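Table Surfaces and Shared Study Space: How Students Use the Ilthorpe Library Reading Room

Project report by Hortensia Pacheco
Unit: Introduction to Community Research

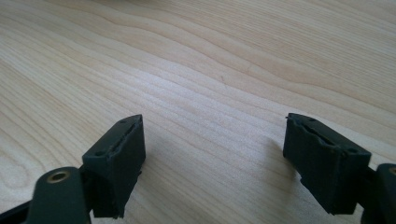

1. Background

The reading room at Ilthorpe Library was reopened in February after a renovation. Before the renovation, the room had individual desks with partitions on three sides. These were replaced by long shared tables, and the library said in its newsletter that the new furniture would be "more welcoming for group and solo study". I am a regular user of this room and I noticed that my own habits changed after the reopening. I started to arrive earlier and to sit at the ends of the tables. This made me curious if other students do the same, and it became the topic of my project.

My research question was: How do students divide a shared table when there are no marks or partitions to tell them where one place finishes and the next begins?

I had also two smaller questions. The first was whether people feel comfortable to ask a stranger to move their belongings. The second was whether the old desks are missed.

2. What other writers say

The literature on libraries which I could find is mostly about noise and opening hours. There is less about furniture. However, our unit reader has a chapter on personal space in public places, and it was useful for me. The chapter explains that people use objects such as a coat or a book as a kind of border, and that other people usually respect the border even when the owner is absent. In my country of birth I believe the same rule exists, but the distance between strangers is shorter, so a border of this kind is smaller.

I also read the library's renovation plan, which is available at the front counter. The plan was prepared by Dreteck, the design firm that selected the furniture. It gives the seating capacity before and after the works, and a short paragraph on "flexible use". It does not explain how the capacity was calculated. I think they allowed the same width for every reader, but a student with a laptop, a textbook and a notebook needs much more width than a person reading a newspaper.

3. Method

I used two methods, observation and short interviews.

For the observation, I sat in the same corner during different sessions, in the morning and in the late afternoon, and drew a simple map of the tables on paper. I marked where each new person sat down and what they put at the sides of their place. I did not write names or anything that could identify a person. The librarian on duty knew about the project, and a notice was placed at the entrance.

For the interviews, I spoke with 18 students from two campuses, Ilthorpe and Clenosmont. Each interview took a few minutes, in the foyer, so that the readers were not disturbed. I asked the same five questions to everybody and wrote the answers by hand. Two persons preferred to answer by email.

I used also the door counter of the library. In the month before the works, the counter registered 1767 visits to the reading room. In the first full month after reopening it registered 2317. I must be careful with these numbers, because the second month included the start of semester and the first did not.

4. Results

4.1 Where people sit

The first persons to arrive nearly always chose the end of a table. The next ones chose the opposite end, usually on the diagonal, so that they did not look directly at the first person. The middle places were the last to be taken. When only middle places were available, several students looked into the room, waited a moment at the door and then went away.

4.2 How people mark a place

Bags were the most common border. Most students put the bag on the floor when the room was quiet and moved it to the table when the room became busy, which was the contrary of what I expected. In the interviews, a second-year nursing student explained this to me. She said that when it is quiet she does not need to defend anything.

Drink bottles were used in a similar way, but they seem to be a weaker border. I saw other readers move a bottle a few centimetres to make room for their own papers. I never saw anybody move a bag.

4.3 Asking a stranger

Most of the interviewed students said they would not ask a stranger to move their things. They would look for another place or go home. The students from Clenosmont were a little more relaxed about this. Their own library has had shared tables for many years, so perhaps they are more used to it.

4.4 The old desks

Opinions were divided. Students who come with friends like the new tables. Students who come alone, especially in exam time, miss the partitions. One postgraduate student said that she now goes to the Rengifo Building in the evening, where a few of the old desks were kept on the second floor. She asked me not to make this too well known, but later she gave me permission to include it.

5. Discussion

My results suggest that a shared table is not used equally in all its length. The ends are treated as good places and the middle as a last choice. For this reason the real capacity of the room may be lower than the capacity in the plan, at least in the hours when students come alone.

Two of the interviewed students proposed a small line or a change of colour on the table to show each place. I like this idea, but it could also make the room feel like an examination hall. A low lamp between the places could do the same job in a softer way - it would mark the border and also give better light in the afternoon.

6. Limitations

The group I interviewed was small, and all were students. Older residents of the suburb also use the library and their experience could be different. I observed alone, so there was no second person to check my maps. My presence in the corner may have influenced some readers, although most of them paid no attention to me.

7. Recommendations

The library could keep one table for silent individual work and put movable dividers on it during exam weeks. A shelf or hooks for bags near the tables would leave more of the surface free. I would also suggest repeating the door count in the same month of next year, so that the comparison is fair.

Acknowledgements

I thank the staff of Ilthorpe Library, the students who gave their time, and my tutor, who corrected the first version of my interview questions.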